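Kasum Puts Off Robot Purchase Until November, Buys the Software First

2019-06-07

Kasum, the catering supplier that has been about to buy a robot for longer than some of its kitchen staff have worked there, has settled on a budget at last. There is no robot in it.

What there is, according to the plan sent to department heads this week, is a simulation license from Stultix, 8 months of support and a workstation to run it all on. The two-armed machine that was supposed to sort produce on the packing line moves to November, when the company will look at the numbers again. The numbers have been looked at before. They are said to be holding up well.

Sang Bạch, who runs purchasing, defends the order of events. A simulated robot can be taught to handle produce before anyone has to clear floor space, pull a power line or explain to the insurer what it is. Mistakes cost nothing and don't have to be mopped up. "I can cancel a license," Bạch said. "I can't return a hole in the floor."

The trial work is modest so far. The virtual robot has a virtual table and a very short shopping list: one eggplant on a plate, one lemon on a white foam tray, and a pair of black hands to deal with them.
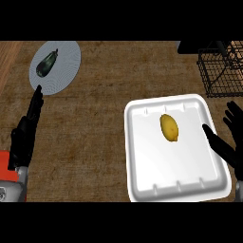
Deividas Jõgi would have spent the money the other way around. The line handles 2,000 trays on a busy morning, he said, and every one of them has the bad manners to exist. He wanted a secondhand arm on a cart by summer, even a slow one, and a technician to stand next to it. "Give me something I can kick," he said, adding that he would not kick it.

His side did win one item. The budget sets aside money for 30 days of floor testing with a rented unit, provided the rental comes in under the limit and Protum, the only supplier to answer the request for quotes, can deliver a pair of hands to go with the arms. Protum's first offer listed the hands as an optional extra. So was the cable.

Bite, which services the existing conveyor, has asked to be told where the robot will stand. Kasum has replied that the spot is still being discussed. For now it holds a pallet of lids, and the warehouse has been told to find the lids another home by the end of the summer.

Quotes for the full system are due back before the November review.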